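Chapter 7
Small Locks, Keys and the Work Surface

7.1 Scope of the chapter

Portable locks are usually treated as finished hardware, and their handling is left to whoever happens to hold the key. In a workshop with more than a handful of them this leads to mixed keys, scratched bodies and lost time. The present chapter deals with padlocks as loose articles: how they are laid out, told apart and returned to store. Fixed locks are covered in Chapter 8.

The store at Bustgate, used for the worked figures in this part of the book, holds 794 padlocks, of which 254 have a single key. The remainder have 2 keys or more. Its register was last checked on 03/01/2026.

7.2 The bench and its surroundings

A bench for small articles should be level and have a plain top of one colour. Dark tops show pale debris readily, and so indicate when sweeping is due. Patterned walls do no harm provided the pattern stops at the bench. 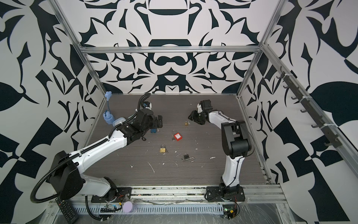

Figure 7.1 Enclosed bench with dark wood-grain surface, patterned walls and hooks along the right-hand rail.

Hooks at the side of a bench are suited to light articles on rings or cords. The load on each should not exceed that given by the supplier; for the Gudeck pattern of hook this is up to 30 grams. Heavier locks are kept in trays.

7.3 Telling locks apart

Body colour is the quickest means of sorting. It does not identify the key. Two blue locks from the same batch may differ in every pin, and a brass lock carries no colour code at all. Lockout padlocks, which are applied to isolate equipment during maintenance, commonly bear a label with ruled lines for written entries. The entries are to be completed before the lock is fitted.

A key on a ring through the shackle stays with its lock. A loose key is laid beside the body and the pair moved together. The smallest keys are easily swept up with flakes of paper.

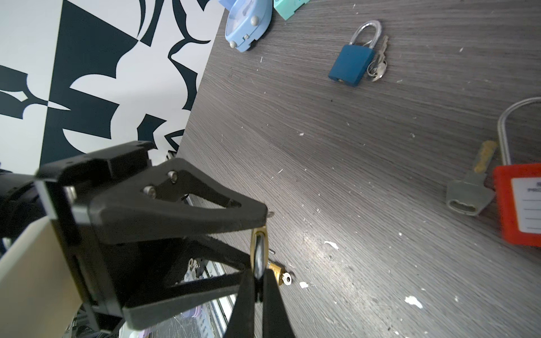 7.4 Terms used in this chapter

Body: the block containing the mechanism.
Shackle: the curved bar, made fast at one or both ends when closed.
Bow: the part of the key held between finger and thumb.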